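FOR IMMEDIATE RELEASE
May 2, 2018

Sondness launches the Motine patchwork quilt

I've been making bedding under the Sondness name for a while now and I have never been this excited about a quilt! Motine is our new one, it's big and it's very, very colourful (blues, navy, cream, turquoise, purple), and it goes on sale today through our website and at De Luca in Atton.

My favourite bit is the bright turquoise panel up near the pillows, though I change my mind most mornings and go for the cream one with the black starburst. I've had one on my own bed since summer, and yes, my jewellery dish lives on it half the time. 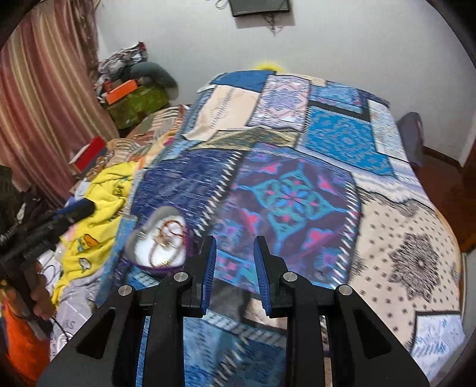 Danish Jadoon told me he'd bought the first one for the spare room and it lasted 3 nights in there before his daughter pinched it, and could he please have another before the winter stock went. He can!

Motine is $445, with 15 per cent off for anyone on our mailing list until the end of June. We've made 64 for this first run and there'll be a second if you lot keep me busy. Swing by De Luca and have a feel of one, or drop me a line for swatches and press samples.

Media enquiries: Sondness, Atton

ENDS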